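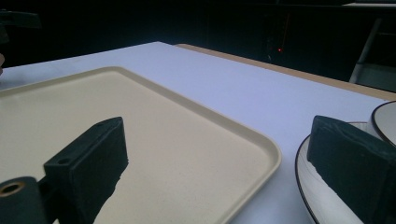
Second week with the hand gripper

I have now finished my first 200 demonstrations with plates and a tray, and I want to write down some things before I forget them. In our small project at Ostska we teach the robot by hand. I hold the gripper, I do the task as I would like the robot to do it, and the camera on the tool records everything. Later the arm has to repeat it without me.

In the beginning I was much too fast. At home I put away plates without thinking, so my hand went down, closed and was already on the way to the next one. When I looked at the recordings in the evening, the moment of closing was only a few pictures long. Now I stop a little above the plate, go down slowly, close, and wait one breath before I lift.

The second problem was the rim. A plate with a low rim does not give the fingers much to hold, and if I come from directly above, they slide. I turn my wrist to the side and bring one finger under the edge. It is not comfortable, and after two hours my forearm is tired, but the grip is better.

I also learned to keep my mistakes. If the plate slips and I catch it again, I let the recording run. A colleague from Trurkent advised me this in August and I did not believe him at that time.

Our goal is 2,000 demonstrations, so there is still a long way. Next I will change the position of the tray between the takes, because until now I left it too often in the same place.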